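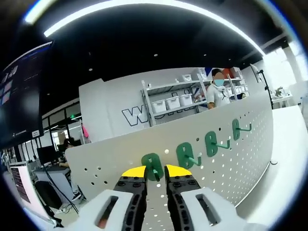
SHARED WORKSHOP RELEASES PLANS FOR A GRIPPER THAT HANGS UP ITS OWN HOOKS

Members of the Dolstead workshop publish a full build guide for a two-fingered pegboard gripper, along with a frank list of what went wrong

FOR IMMEDIATE RELEASE

DOLSTEAD, Jul 15, 2024 - Dolstead Shared Workshop today released the plans, parts list and build notes for Trollport, a two-fingered gripper designed by its members to move hooks around a pegboard. The files are free to download and may be copied, altered or improved by anyone with a printer, a screwdriver and a patient household.

Trollport began as a complaint. The workshop had put up a good deal of white pegboard, bought green hooks to go on it, and then discovered that its members disagreed about where the hooks should go. Sinéad Geraghty, who had just finished an evening class in motor control and was looking for something to be overconfident about, offered to automate the argument.

"I told everyone it would take a weekend," said Geraghty, the project lead. "I did not say which weekend, and I'd like that noted."

The tool has two black fingers bolted to white housings and finished with yellow tips. In its current form it can be held in the hand, so that a person can guide it to a hook and feel how the grip behaves, or fitted to the end of an arm. The same fingers are used for both. The workshop recommends starting by hand, as the arm is a great deal more expensive and has never once said sorry.

Pegboard hooks turned out to be a harder subject than the group had hoped. A hook has to be held firmly enough that it does not turn, presented square to the board, and pushed home without flexing the panel. Taking one out again calls for a small lift before the pull. People do this without thinking. The first version of Trollport did it without thinking too, and sent a hook under the drill press, where it remains.

That version had smooth, hard fingertips. The second had softer ones, glued on, which came off with the hook. The third had tips held on by screws, and is more or less what is being released today, with the finger mounts thickened after a disagreement with a door frame. The build notes cover all three versions, including photographs of the glue.

In the most recent round of bench trials, members asked the gripper to pick a hook off the board and set it in a new hole. It managed 84 of these moves before a finger bolt worked itself loose, at which point the group stopped for lunch and bought threadlocker. The notes now mention threadlocker 4 times.

"The mechanical side is simple on purpose," said Zdzisław Ziółkowski, who drew the finger mounts and wrote most of the guide. "If you can put up a shelf, you can build it. If your shelf is level you are ahead of me."

Ziółkowski has also written the section on board mounting, which the workshop considers the least glamorous and most useful part of the package. A panel that bows away from the gripper will make even a well-tuned grip miss its hole. His advice is to fix the board at both ends, push on the middle with your thumb, and add a support wherever the thumb wins.

What is in the package

The download contains printable files for both housings, the fingers and the tips; a parts list using ordinary bolts; a wiring sheet; and a guide that runs to 23 pages, of which the last two are an apology to anyone who built the early draft. Housing files come with the long slot already cut. Members who tried to save time by cutting their own have asked that this be described as a feature.

There is also a short set of practice exercises for new builders. The first is closing the fingers on a hook without moving it. The second is lifting the hook clear of the board. The third is putting it back in the same hole, and the guide suggests making tea before attempting it.

The software is deliberately plain. It opens the fingers, closes them, and stops closing when the motor begins to strain. A more ambitious program, known in the workshop as Aitken, was meant to plan the whole layout of a tool wall according to how often each tool was used. It is not part of this release. On its last outing Aitken decided that every hook belonged in the top row, and nobody under six feet tall has spoken kindly of it since.

Build nights

Dolstead will run a series of build nights for people who would like company while they make their own. Each night has room for 20 builders. Printed parts will be supplied, along with bolts, wire and a section of pegboard to practice on. Builders should bring a small screwdriver set and, if they have one, a hook of the type they plan to use at home. Hooks vary more than anyone at the workshop would have believed a year ago, and the fingertips may need filing to suit.

No experience with robots is needed. Some experience with pegboard is welcome, particularly if it was bad.

The next version, named Zamov, is already on the bench. It is intended to handle hooks with a tool still hanging on them, starting with a tape measure and working up to a claw hammer. Geraghty declined to give a finish date. "A weekend," she said.

About Dolstead Shared Workshop

Dolstead is a member-run workshop with benches, printers, hand tools and a mixed record on tidiness. Members build at their own pace and on their own projects, and share plans when they are fit to be seen.

Press contact

Sinéad Geraghty, Trollport project lead, Dolstead Shared Workshop. Visits and demonstrations can be arranged through the front desk. Please ask for Trollport by name, as there are several grippers in the building and the others are not ready for questions.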